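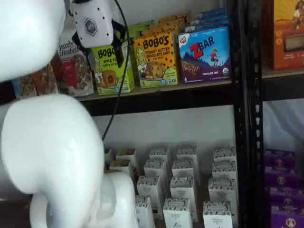 What we wanted to find out

Sunita Tyagi and I picked breakfast habits for our project, mainly as we're both terrible at eating it (I lived on toast for all of January). Do students in Killdale skip breakfast, and if they do, is it money or time?

We wrote 8 questions and handed them out before morning lectures. Evanthia Petridis from the year above helped us cut two really leading ones, thank goodness!

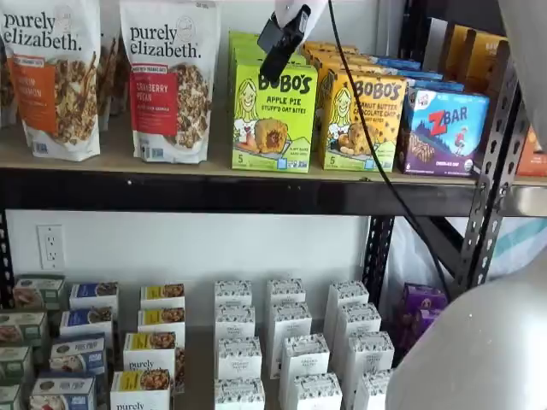 Granola and Bobo's boxes on the shelf.

What people told us

Time won easily. Most people said they'd sooner have the extra sleep, and cost hardly came up until we asked about cereal, when everyone suddenly had opinions. Our report was meant to be 2000 words and the cereal comments could have filled it. Next time I'd ask about weekends too.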